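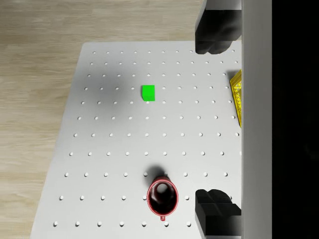
Music documentaries have a runtime problem, and it starts in the edit. Kettunen, the new feature by Sirkka Miettinen, follows a touring accordion band over one winter and runs 66 minutes. Reviewers have called it slight. I think the length is correct, and that most films of this type should be cut to match.

The standard format carries a fixed load: childhood photographs, early demos, the difficult third record, then a row of admirers in armchairs. Each part takes eight to ten minutes. Little of it tells the viewer how the music is made or why the players stay together.

Miettinen drops all of that. She shot 200 hours and kept the rehearsals, the van and one full concert at Sitbridge in April. The concert plays without interruption. There is no voice laid over the songs – a small decision, but it changes how the audience listens.

The cost is context. A viewer new to the band will not learn that Jostonura was their second album, or why the drummer left. That information is easy to find elsewhere. Forty minutes of uninterrupted playing, properly recorded and mixed, is much harder to come by.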